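Mining, land and people - Week 5 handout
Subsidence: what happens on top when you dig underneath

Notes to go with Thursday's lecture. Not a substitute for the reading. Slides are up as well but they're mostly maps.

Where we'd got to

Last week: waste heaps, who pays for them, why they slip. This week: the ground going down instead of the ground piled up. Next week: water. The three do overlap, and if you write on one in the essay I'll expect a sentence or two on the others.

Basic idea

Take coal out, leave a gap. Rock above the gap wants to fill it. How quickly, and how much reaches the surface, depends on depth, seam thickness, what sort of rock is over the top, and above all how the coal was taken out. That last one is the bit people skip and then get into trouble in the exam.

Two main methods to have straight in your head:

Pillar working (bord and pillar, room and pillar, pillar and stall - names change with the district, same thing more or less). Coal left standing in blocks to hold the roof up. Surface stays put, often for generations. Then a pillar crumbles, or the floor under it goes soft, and you get a hole. Hard to predict. Small area, sudden.

Longwall. Whole face taken, roof let down behind on purpose as the face moves forward. Surface sinks in a wide shallow trough, mostly while the face is passing and for a while after. Big area, fairly predictable. You can warn people, in theory.

So old shallow pillar workings are usually the worry for a planner today. Longwall was the worry for whoever lived on top of it at the time.

Words you need

Trough - the dish shape left at the surface over a longwall panel.
Crown hole - the sudden pit, usually over shallow pillar workings or a junction of two roadways.
Angle of draw - why damage turns up outside the edge of the workings. The trough is wider than the panel. Draw yourself a cross section, it sticks better.
Tilt - the ground leaning. Bad for drains, chimneys, anything tall.
Strain - the ground stretched or squeezed. Stretching at the edges of the trough, squeezing in the middle. Usually strain that cracks a house, more than the drop itself.
Goaf - the waste space left behind where coal has been taken. Also gob. Don't worry about spelling.

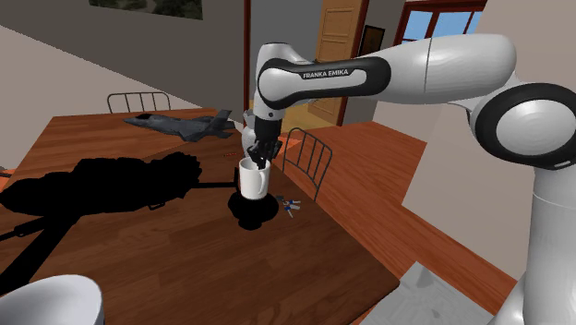
A house can go down a good way and be fine if it goes down level. Worth repeating because half the essays last year had it the wrong way round. It's the difference between one end and the other that does the damage. Long terraces suffer more than a short detached house on the same ground. Terraces were exactly what colliery owners built, close to the pit, over the coal. Draw your own conclusions, then back them up with a source.

Case: Stokthorpe

Using this one all the way through so get it clear now. Pit village, one long main street, chapel at the low end, school at the top. Shallow seam worked by pillar first, early, poor plans or none. Deeper seam worked longwall much later by the Crabtree company, good plans, all surveyed.

So two sets of workings, one above the other. Deeper one disturbs the older one. Pillars which had stood happily for decades got shaken about as the longwall face went under. Street started to move, and the holes came years after the trough had supposedly finished settling.

The figures to remember: 83 houses on the main street reported damage. 29 were pulled down. The rest were patched, some more than once. Don't just quote these at me, say what they leave out. They leave out back yards, sheds, walls, gardens, the allotments, and anyone who didn't report. Tenants in company houses had good reason not to make a fuss. Owner-occupiers had a different reason, same result - once it's on paper you can't sell.

Timing. The first complaints in the letter book come in January, wet winter, doors sticking. Agent's reply blames the weather. Could partly have been right! Clay swells and shrinks with no mine under it at all. This is the whole difficulty with proof and we'll come back to it.

Evidence, and what each sort is good for

Mine abandonment plans. Best thing you'll get for the later workings. For early ones they may be missing, or drawn to a boundary nobody can now place, or simply optimistic about where the men stopped digging. Treat the edge of an old plan as a guess.

Levelling records. Surveyor goes down the street with a level, marks on doorsteps and kerbs, comes back and does it again. Lovely data when it exists. Stokthorpe has it for the lower half of the street only. Why only the lower half? Think about who paid for the survey.

Rate books and rent books. Empty houses show up. So do reductions. Slow work but honest enough.

Newspapers. Good on crown holes, hopeless on troughs. A pit opening in a playing field is a story. A street going down over several years isn't.

Oral history. Howard Stockdale's recorded talk is on the reading list, he grew up on the main street and is very good on everyday life with it: marbles rolling to the same corner, planing the bottom of the door every year, pictures hung straight by eye and crooked by the level. He is less good on dates and says so himself at the start of the tape. Listen for what he says about rent, roughly half way through, it's easy to miss.

Satellite measurement. Only helps for recent movement, obviously. Can pick up very small changes over built-up ground, worse over woodland and fields. We're not doing the maths. You need to know what it can and can't see.
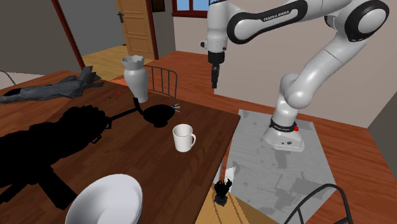

Who pays

Short version, long version is in the reading.

Early on, often no one. Many leases let the owner of the minerals work them without having to hold up the surface. People bought or rented houses on those terms without reading them, or couldn't have got others. Later, pressure for compensation, first by goodwill payment, then by law. Watch for the gap between the two. Goodwill payments came with a condition attached, usually that you'd not ask again.

Repair versus cash. Companies liked repair, their own men, their own bricks, cheaper. Householders quite often wanted cash and to be gone. In Stokthorpe repair won for the most part and you can still see it in the street, newer brick low down, old brick above, straps and tie plates on the gable ends.

Burden of proof. Does the householder have to show it was the mine, or the mine show it wasn't? Makes all the difference. Compare the Drorna case in the reading pack, where the company had to do the showing, and look how quickly claims got settled. Be careful though - Drorna was one seam, one company, modern plans. Much simpler ground. Not a fair fight with Stokthorpe and a good essay will say that.

Filling, and other cures

Can you stop it? Sometimes.

Stowing: pack waste back into the goaf as you go. Cuts the drop, doesn't get rid of it. Costs money and slows the face so it was done under railways and churches and not often under terraces.

Leaving a support pillar: just don't mine under the thing you care about. Same remark. Look at a plan and the shape of the untouched coal tells you who mattered. Also shifts the strain to the edge of the pillar, so neighbours can come off worse than if it had all been taken.

Grouting: drill down, pump in a cement mix. The usual thing now for old shallow workings before building. Grellix did the trial grouting at the school end of Stokthorpe, report is in the pack. Read the summary and the borehole table, skip the appendices. Some 10 boreholes hit open space and the others hit broken rock or solid coal, which tells you how patchy the old plans were. Note they found voids outside the marked boundary. See above re optimistic.

Building to cope: rafts, short blocks with gaps between, flexible joints in the pipes. Cheap if done at the start. Expensive after.
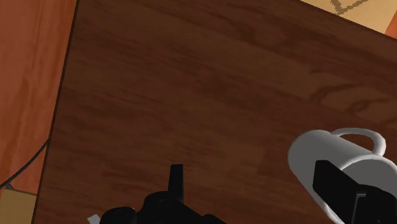 Wood-grain tabletop, lighter bands and darker knots.

Things people get wrong

Saying "the mine collapsed" when you mean the roof came down behind a longwall. It's supposed to.
Treating subsidence as something that happens on one day. Crown holes yes, troughs no.
Forgetting drains. Sewers work by slope. Tilt the ground the wrong way and they stop working, or run backwards. Health records are worth a look for this.
Assuming closure ends it. Pumps go off, water comes back up, wet pillars are weaker than dry ones. That's next week.
Calling every crack a mining crack. Bad foundations, tree roots, clay, traffic, plain old age. You need a reason for choosing one.

For the seminar

Bring the letter book extracts, printed please, the room has bad wifi. Read the agent's replies in order and mark where his tone changes. Be ready to say which three bits of evidence you'd want before deciding a claim for a house at the top of the street, and which you'd have a realistic chance of getting.

Also sketch the cross section - two seams, street on top, angle of draw marked. Doesn't need to be to scale. Doesn't need to be pretty. Does need labels.

Essay reminder: plans due to me by 5 on Thursday, one side, with at least one source that isn't from the pack. If you're stuck between subsidence and water do subsidence, there's more in the libary for it. Anyone wanting to use the Stockdale recording should quote the time on the tape, not the page of the transcript, as there are two versions of the transcript going round and the numbering doesn't match.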